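Section 4: Setting up the Virág room bell controller

Read this section before you connect the controller to power. It covers one room. If you are fitting a whole building, finish one room completely and test it, then repeat these steps for the others. The schedule can be copied from room to room, as explained in 4.4.

The controller works with Orkotora ceiling speakers and with the older Bamham wall speakers. Do not mix the two types on the same speaker line.

4.1 Before you start

You need:

The controller and its power adapter
The wall bracket and the bag of screws
The speaker cable already run to the room
A small Phillips screwdriver
The room list for your building, with the room names exactly as you want them to show on the display

Clear a desk or table close to the speaker cable. The first part of the set-up is done with the controller lying flat, before it goes on the wall, and you will need both hands to reach the terminals.

Keep keys, coins and other metal items away from the open back cover. The terminals are not shielded while the cover is off.
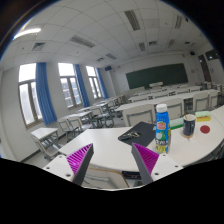

Check the speaker cable for damage along its whole visible length. If the outer sleeve is split, replace the cable. Tape is not an acceptable repair for a line that runs above a ceiling.

Write down the serial number from the back cover. Once the bracket is fitted you cannot read it without taking the controller down, and support will ask for it.

4.2 Connecting the speaker line

CAUTION: The power adapter must be unplugged during all of these steps.

1. Turn the controller face down and remove the four screws from the back cover. Lift the cover from the bottom edge.

2. Find the terminal block marked SPK. The positive terminal is on the left.

3. Strip a short length of sleeve from each wire and twist the strands together. Loose strands that touch the next terminal will set off the line fault light.

4. Push each wire into its terminal and tighten the screw. Pull gently on the wire. It should not move.

5. Set the speaker switch. Use position A for Orkotora speakers and position B for Bamham speakers. The wrong position does no harm, but the sound will be very quiet or distorted.

6. Put the back cover on again, making sure the cable sits in the notch. Fit all four screws before you tighten any of them.

7. Plug in the power adapter. The display shows the word START and then counts down from 60 seconds. Do not press any buttons during the countdown.

Note: If the countdown begins again when it reaches zero, the adapter is not supplying enough power. Use only the adapter that came in the box.

Drinks should be kept well clear of the controller and the adapter. Liquid in the vents is not covered by the warranty.
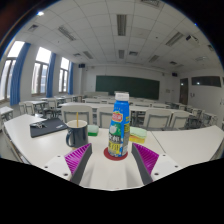
4.3 First start

1. When the countdown ends, the display asks for a PIN. Enter 2936 and press OK. This PIN is the same on every new controller.

2. Choose a new PIN when asked. It must have four digits and cannot be the same as the old one. Keep it with your room list. A lost PIN can only be cleared by a full reset, and a full reset also erases the schedule.

3. Set the date and time. The clock changes for daylight saving by itself if you answer YES to the next question. Answer NO if your area does not change its clocks.

4. Enter the room name. Use the up and down buttons to change a letter and the right button to move on. Hold OK when you are done.

5. Press TEST. You should hear a single tone from every speaker in the room. Walk to each corner and listen. If one speaker is silent, see 4.5.

4.4 Entering the schedule

The controller holds a separate schedule for each day of the week, plus 5 special schedules for exams, early closing and similar days.

1. Press MENU and choose SCHEDULE.

2. Choose a day, then ADD BELL.

3. Set the time, the tone and the length. A length of three seconds suits most rooms.

4. Repeat for each bell, then press SAVE. Changes are not kept until you press SAVE, even if they show on the display.

To copy a schedule to another room, put a memory card in the slot on the right side and choose COPY OUT. Take the card to the next controller and choose COPY IN. The room name and PIN are not copied.

Note: Schedules entered before the summer break should be checked again in August. The controller keeps its settings without power, but the clock may need to be set if it has been unplugged for the whole break.

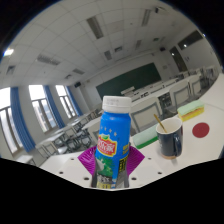 Blue drink bottle with a white screw cap.

4.5 If something is wrong

No sound from any speaker: check that the volume is above zero and that MUTE is not lit. Then check the wires at the SPK terminals.

No sound from one speaker: the fault is at the speaker or in its branch of the cable. Swap it with a working speaker to find out which.

Bell rings at the wrong time: check the clock first, then check that a special schedule has not been left on.

Line fault light is red: unplug the adapter, open the back cover and look for loose strands.

Display is blank: try another wall outlet before you remove the controller.

The event log holds the last 800 entries and can be saved to a memory card from the SERVICE menu. Save it before doing a full reset.

For further help, contact Ikbridge support and have the serial number ready. Questions about spare parts go to Glenys Powell. Questions about wiring go to Kosmas Athanasiadis.

Section last revised Thursday, June 29, 2023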